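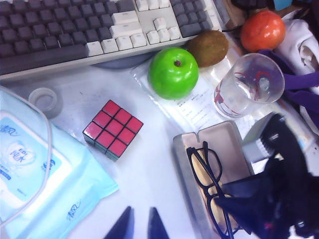 Best photo stops in Jara and the Morkley side: your picks?

lensandthermos
Posted January 17, 2023
We're back in Jara in November and I'm already making lists! Two full days just for photos. Last trip we did the harbour wall and the old ferry steps, and I came home with 100 shots of the same lighthouse (no regrets, the colour of that stone at dusk is unreal). What else should be on the list? We'll have a car, and my knees are good for a decent climb.

gumboot_jo
Gandik lookout, hands down. It's 14 km out of town and the road is fine until the last gate. Go for sunrise. The whole valley fills up with fog and the church at the bottom pokes out of it like a toy. I've been up there more times than I can remember and I still get giddy on the drive!

tidepool77
Have to disagree with Jo on sunrise. The hill behind Gandik blocks the light for ages and your foreground is just black. Late afternoon is so much better, you get the terraces lit from the side and all those little walls show up.

gumboot_jo
But no fog in the afternoon! The fog is the whole point.

tidepool77
For you maybe :) I like to see the valley I drove to.

lensandthermos
Could do both, we've got the two days. Is there anywhere to eat up there or do I pack?
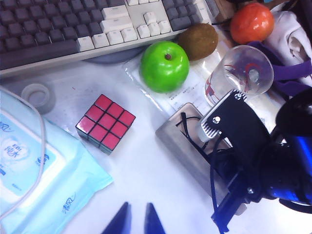
Fruit by the keyboard, apple and kiwi in front

mossy_north
Pack. The kiosk at Gandik was shut both times I went. On the Morkley side there's a bakery by the bridge with gorgeous blue shutters, worth a photo on its own, and the cheese buns are enormous.

Also, the Rasex arcade! Old glass roof, tiled floor, and if it's rained you get reflections right through the entrance. I used a 60 mm in there and wished I'd gone wider.

tidepool77
Rasex is lovely but it gets packed by mid-morning. Be at the doors when they open.

harbourwren
I'd skip the arcade and walk the canal in Morkley instead. Painted boats, washing lines, cats everywhere. It's my favourite neighbourhood in the whole area and you'll hardly see another tripod.

mossy_north
Skip Rasex?? No way. Do the canal after, it's a ten minute walk.

lensandthermos
Love all of this, thank you! Gandik at sunrise AND late afternoon, Rasex at opening, then buns and the canal. Does anyone know if they let you bring a tripod into the arcade?

mossy_north
A small one was fine when I went. Keep it off to the side near the stairs.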